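July, just past 11 p.m.

Too hot to sleep, so I'm at the kitchen table with a bowl of cherries and my feet in a dishpan of cold water (don't judge, diary!). I finally started the sweater for Bakari Tanui's baby, the yellow one, and I've already ripped it back twice. The yarn is that Lendar cotton I bought way too much of, and it splits if you so much as look at it. I cast on 17 stitches for the sleeve, knitted happily through two radio shows, and then saw I'd been reading the numbers for the bigger size. So back it all went into a curly yellow heap.

Mom called in the middle of it and wanted to know if I'd eaten. I said cherries. She was quiet for a while and then told me all about her tomatoes.

Bakari says the baby kicks whenever he plays Solís records, which makes me like the kid already. I'd love to finish before they move, but there's still the collar, and I hate collars. Maybe a red braided cord at the neck instead of buttons?

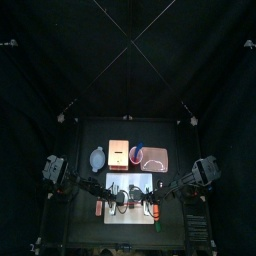
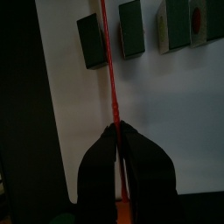 ## Tomorrow

- Call Mom back, ask about the tomatoes
- Return the library books
- Sleeve again, the SMALL size
- More cherries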